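Closure Log

The first call reached the Tretden control room at 5.52 in the morning, and the operator on the east desk wrote it down the way she wrote everything down, in capitals and without adjectives. TRUCK ACROSS BOTH LANES. NORTHBOUND. NORTH OF STASHAM INTERCHANGE. CALLER NOT INVOLVED.

She asked the caller for a marker post. He did not know what a marker post was. She told him it was a short white post at the edge of the shoulder with a number on it, and that she would wait. She heard a car door, then wind, then a long stretch of footsteps on gravel. He read her the number and she moved the pin on the map a little over a mile from where she had guessed.

The second call came before she had finished the first, and went to the west desk. The third and fourth rang out. By 5.55 the loop detectors upstream of the pin had begun to turn from green to amber, and the one nearest to it had stopped reporting anything, which could mean either that no vehicle was crossing it or that a vehicle was standing on it.

She set the signs. The procedure for a full closure called for a supervisor's approval, and the supervisor was in the parking lot scraping his windshield at the end of the night shift. The procedure also allowed an operator to set a warning on her own authority, so she set the warning first: INCIDENT AHEAD, SLOW DOWN, on three gantries, each with a lower speed than the last. Then she phoned the guard booth and had them send him back in.

He came in with his coat on and read the log over her shoulder.

"Close it," he said. "Where do they come off?"

"Stasham, if we're quick."

"Are we quick?"

She put the closure on. It took effect at 5.59. She entered his approval at 5.59 as well, although he had given it at 5.58, because the system would not accept an approval timed before the request it belonged to and she had typed them in the wrong order. She made a note of this in the remarks field. Years later she still remembered the note better than the crash.

The truck was a Marciniak tanker, a three-axle tractor with a single trailer, registered to a depot on the coast. This was established by the first patrol unit, which arrived from the south along the shoulder at 6.07. The officer gave his report in the standard order. Carriageway blocked, both lanes and the shoulder in part. Two cars involved, one against the median barrier, one beneath the rear of the trailer as far as the windshield. Driver of the tanker out and walking. Driver of the first car out and sitting down. Driver of the second car conscious, talking, and not able to be moved. Liquid on the road.

"What liquid?" asked the operator.

"Stand by."

She stood by. The hazard plate on the back of the trailer was bent under and he had to go around to the side to read the other one. He did this upwind, as he had been trained to do, and that meant climbing the barrier and walking on the far side. She watched the clock. She had the chemical reference open on the second screen with the cursor in the search box.

He read her the number. It was diesel.

"Diesel," she said to the supervisor, who had by now taken off his coat.

"That's not bad," he said. "It's not good."

Diesel did not burn easily in the open air at four degrees above freezing. It did, however, soften asphalt. Left standing on the surface for long enough it worked its way into the binder, and the top layer would come away under the first heavy wheels that crossed it. The supervisor had seen this on the coast road one February. He began filling in the form for an emergency resurfacing crew before the fire department had reported on scene, and wrote the volume as unknown.
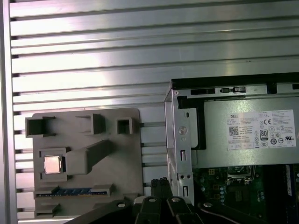
The fire department was on scene at 6.14. The air ambulance lifted from Nandavholm at 6.16 and asked for a landing site. The operator had two to offer. One was the southbound carriageway, still open and flowing, which would have to be stopped. The other was a field east of the road, and she had no information about the field except its color on the aerial map, and the aerial map was from summer.

"Is there a power line on that field?" asked the pilot.

"There's one marked to the north of it. Runs east to west."

"How far north?"

She measured it with the tool. She told him, and then told him how old the survey was. There was a short pause on the channel.

"I'll take the road," he said.

So at 6.21 she closed the southbound side too, and entered it as a separate incident, as the manual required, with a cross-reference. The southbound traffic had no wreck to look at and no reason to expect one. It was stopped by a rolling block, two patrol cars side by side bringing everything behind them gradually down to nothing. The drivers at the front could see a great deal of empty road ahead. Several of them called the control room to ask about it.

The helicopter was down at 6.26. The operator logged the time when the officer reported it, and corrected it by a minute when the pilot did.

After that there was very little for her to do about the center of the thing. This was normal. The people at the pin had stopped needing her, and the work moved outward, away from them, to the edges of the map. There was a line of stationary vehicles between the Stasham interchange and the crash, trapped behind it with no exit. The queue counter gave the figure as nearly 2000, a number she did not trust, as it was derived from the length of the queue and an assumed spacing. In cold weather people left the engine running and closed up. She did not change it. It went out in the 6.30 bulletin as it stood.

The bulletin was read aloud on the radio in the control room's own kitchen. The west desk operator, who had gone in to fill a jug, heard his sentence come back to him with the clauses in a different order.

There was a school bus in the queue. There was a van carrying dialysis fluid. There was a man who phoned four times about a horse. Each of these was logged on its own line. For the bus, a patrol car was sent up the shoulder with blankets. For the van, the hospital was called and said it had stock until the evening. For the horse, the man was told that the queue would be turned around from the rear, vehicle by vehicle, and walked back to Stasham against the normal direction of travel, once there were enough officers to do it safely.

"How long?" he asked.

"I don't have a time."

"You must have a time."

"I have a time it starts," she said. "That's 7.15. I don't have one for you."

He thanked her. On the fourth call he was calmer, or the horse was.

The driver of the second car was released from it at 6.58. The fire officer reported this in the same tone he had used to ask for more absorbent. They had raised the rear of the trailer with airbags, a little at a time, packing the gap with timber as it opened, and had removed the roof of the car and then the driver's seat with the driver still in it. The helicopter lifted at 7.09. The operator reopened the southbound side at 7.16, after an officer had walked the landing area and picked up what the downdraft had moved. He reported a hubcap, a glove, and a quantity of gravel.

The day shift had been in since 7.00. Her replacement was standing behind her chair with a cup in each hand.

"Give me the short version," said the replacement.

The operator gave her the long one. It was the rule for an open incident, and it took 8 minutes. She went through the log by line number and initialed the screen at the end. Two items were outstanding. The resurfacing crew had acknowledged but not given an arrival time. The nearest loop detector, number 3198, was still silent.

"Is something parked on it?"

"Either that or it's dead. The diesel went that way."

"I'll raise a fault."

"I raised one. It's on line 30."

The replacement scrolled to line 30 and found it. She sat down. The operator picked up her bag and her empty lunch box and then, since her own way home was northbound from Tretden by way of Stasham, stood in front of the wall map for a while, working out the back roads. All of them were amber. The one through the quarry was shown in gray, meaning that there was no detector on it and nothing was known.

She took the quarry road. It was clear as far as the bridge. From the bridge she could see the highway across the valley with the line of brake lights on it, and the first vehicles at the tail beginning to turn, one at a time, each making a slow half circle and setting off back the way it had come. She had typed the instruction for that at 6.41. She had never seen one done.

There was a car behind her, so she did not stop. At the next junction she turned left, got stuck behind a gritting truck, and followed it the rest of the way home.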